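Effects of Automated Garment Folding on Work in the Bamdale Returns Room

Wulan Tarigan and Wahyudi Raju
Project report, second-year module in Work and Technology

1. Background

Stokley handles returned clothing for several online shops. At the Bamdale site, returned items are checked, folded, bagged and put back into stock. Until April all folding was done by hand at long benches. The firm then set up a folding cell, known on site as Milel, for plain T-shirts. All other garments are still folded by hand.

Our question was how the cell changed the tasks, pace and skills of the people in the room. We did not try to measure whether it saves money.

2. Method

We observed 2 shifts and interviewed staff during breaks. Job sheets from before and after the change were compared. The shift lead gave us access to the fault log, which is filled in by hand and has gaps.

3. The work at the cell

Milel uses a pair of arms, one on each side of a table, with a gripper on each. A shirt has to be flat before folding can start. Creases and twisted sleeves are the most common entries in the fault log. 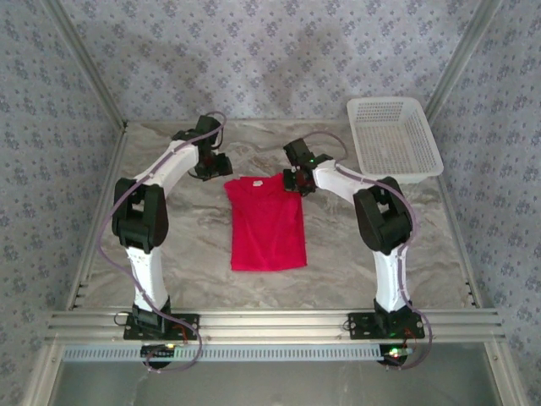

The operator's job is therefore mostly preparation and checking. Under the old job sheet a folder was expected to finish 60 items an hour. The new sheet gives the operator no hourly figure, but requires every stop to be written down with a cause. In the period we studied, 415 stops were logged.

4. Findings

Staff reported less strain in the wrists and shoulders. Several also reported more standing still, which they found tiring in a different way. Talk between workers has dropped. The benches faced each other, whereas the operator faces the table.

Skill has moved as well. Experienced folders could judge a fabric by touch and adjust the fold. At the cell this knowledge is used to decide which shirts to send to the benches, a task that appears on neither job sheet and carries no extra pay. Operators are trained to clear a stop but not to change any settings. For that they ring Ismail, the firm that services the cell, and the wait was the complaint we heard most often.

5. Limits

The night shift was not observed. Two of the longest-serving folders had moved to another department before our visit and could not be interviewed.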